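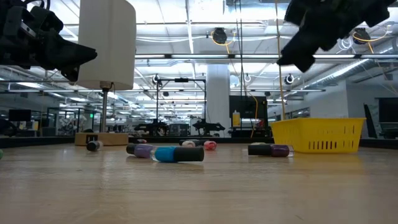 Nail polish swap gets sorting at Collevley

6/19/05 – The nail polish swap is back at the Collevley workshop, and what a cheerful lot of colour it has brought with it! Members have handed in 267 bottles so far, beating last September's total of 200 with days still to go.

There's bright blue, purple, dark plum, coral and a very pretty pale pink among them, and the yellow basket is on the table for the sorting. Ye-rin Nam, who started the swap, is hoping to reach 295 before the doors open.

"I only wanted to get rid of my own old reds," she said. "Then people came in from Grekau with carrier bags full, and I went home with more than I'd brought."
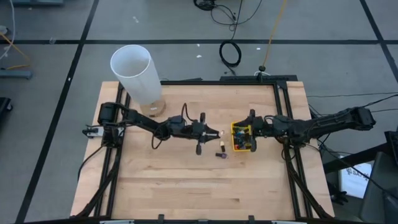
Bottles are grouped by shade first and checked for loose caps after that. Anything too thick to use goes to the craft group at Prirkik, who paint plant labels with it – the speckled ones are lovely.

Swapping is one for one and costs nothing. Bring up to ten bottles, part-used is fine, but please wipe the necks. There is room for 100 people in the hall, so come early if you're after the blues.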